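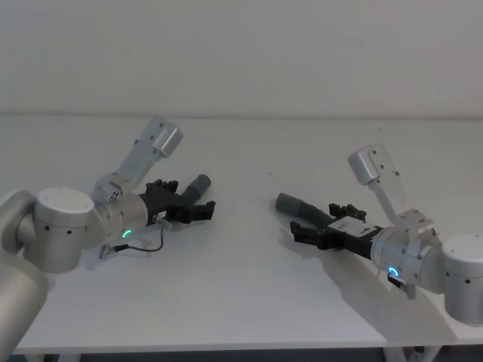 Both arms at the start position, grippers open and the middle of the table clear.

How I run the pre-session check on a two-arm table

I've been asked to write up the check I do before anybody sends a motion command to a two-arm bench, so here goes. I wrote the first version of this in March for the Truron bench and it was one page of scribbles. It has grown a bit since then (sorry!), but it still takes me less time than making coffee, and I've stopped skipping steps.

One thing before you start. This is a working routine for people already trained on their own arms. It doesn't replace your risk assessment or the manual from whoever made your robot, and if those say something stricter, go with them.

What you need

Your session sheet, a dry cloth, a flashlight, and the emergency stop within reach of where you'll be standing. Reach means your hand gets there without a step. I used to park mine on the shelf behind me and I'm not proud of it.

Step 1. Clear the table

Everything goes. Pens, tape, screws, the cup you swore you'd only put down for a second. I want bare surface between the two grippers before power goes to the motors, even if the first task needs objects. Those come out later, once the arms have proved they go where I think they go. Wipe the surface down while you're at it and you'll find the tiny screw from yesterday.

Step 2. Walk the cables

This is where most of my trouble has come from, so take your time. With the arms disabled, follow every cable with your eyes from the connector to wherever it ends up. A loop hanging under the wrist is fine as long as it has slack for the full wrist rotation and can't get pulled under the gripper. In the photo you can see the black one on the left arm curving down across the tabletop — that's the kind of loop I look at twice. Then check the connector itself. If it wiggles, stop and fix it now.

At Korletey we lost a whole afternoon to a cable that was fine in every pose except one. Ever since, I turn the last joint by hand through its range (if your arm allows that when it's disabled) and watch the slack the whole way.

Step 3. Check what's bolted to the wrist

Brackets, mounts, anything added after the arm left the factory. Put a finger on each one and push gently. Then ask whether the controller knows about it. People add a bracket, the tool gets taller, and the collision model still thinks it's a bare gripper. If the payload and tool size in the software don't match what's on the arm, that's a no-go until they do. Do left and right separately, even if they look like twins.

Step 4. Look at the lights, then look them up

Many arms have a status ring at the wrist. Learn what the colors mean for your model, from the manual and never from the person at the next bench. If your two rings don't look quite the same, don't shrug it off! Check the status screen for each arm and write down what it says.

Step 5. Grippers open, slow speed, one arm at a time

Open both grippers with nothing in them. Set the speed override low. I use 2 percent for the very first move, and yes, it's painfully slow, that's the idea. Send the left arm away from the middle and back. Then the right. Only when both have behaved do I let them move together, and for that first joint move I keep a gap of 111 millimeters between the fingertips. That number came out of our own stopping tests on the Loster rig, so please do your own and use yours.

Step 6. Press the stop

Press it while an arm is moving slowly. Both arms have to halt. If only one does, your stop is wired wrong for a shared table and the session is over. Reset, check that nothing starts again by itself, and carry on.

Step 7. Write it down

Date, initials, tool settings, anything odd. "Nothing odd" counts as an entry. Our Grillton log is up to 178 sheets now, and when something drifts I can page back and see when it started.

A couple of leftovers. Redo steps 2 and 3 after any tool change, including a quick one. If someone leans over the table for any reason, go back to disabled first. And keep the sheet on the bench, because mine lived in a drawer for a while and you can guess how many got filled in.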